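Teldale shared workshop – arm notebook, March, afternoon

Gripper day! The new fingers came off the printer before lunch and I had them bolted on by 2. Kekeli filed the mating faces while I redid the cable clips, and the fit is so much better than the last set (no wobble at all when I push on the tip with a thumb).

Retuned the approach speed over the sink. Had it at 70 percent all last month and it always felt twitchy close to the faucet, so now it slows down for the last stretch and it looks gorgeous, like someone reaching carefully for a thing they like. Valdemar wants the slow zone bigger. We'll argue about that later.

Camera calibration redone with the marker card on the wooden table. First try was garbage, I had the old card size in the config. Second try good. Saved as grasholm_11, please don't overwrite it!

Then on to mugs. The plan is three starting poses for the yellow one: upright, upside down, on its side. On its side is the one I care about, with the handle turned to the left, and the bowl stays over in the small basin so there's something to plan around.

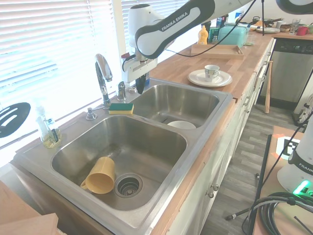 Still bugging me: the wrist gets close to its joint limit when the target is near the back of the basin. Kekeli thinks we should shift the base a bit and I think she's right, but that means calibrating again – tomorrow's problem. Also to do: longer strain relief on the cable, spare M3 screws, and ask Valdemar where the good hex keys went.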